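13 January 2024

Glue test for the drawer fronts, second round. Batch Lavoie, pressed 80 minutes, left overnight in the cold store. Liesbeth Meijer thinks the October pot was already too old -- I am not sure.
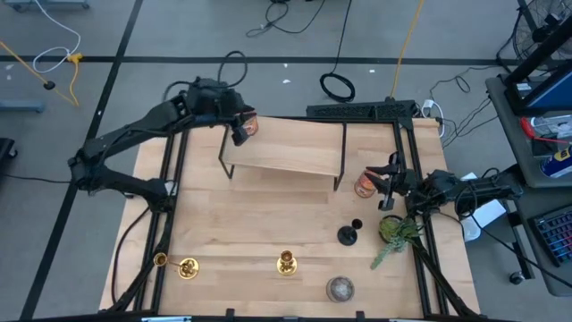

Sample 4 opened at one corner, the others held. To ask Plestitz for a fresh pot before we repeat.

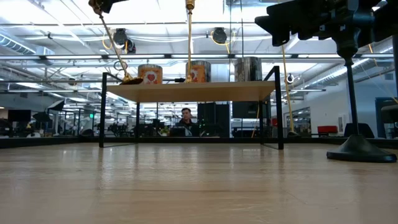 Small shelf with three canisters on top.

Gallo batch still to press. Weight of the clamp block: 635 g, please write it on the lid.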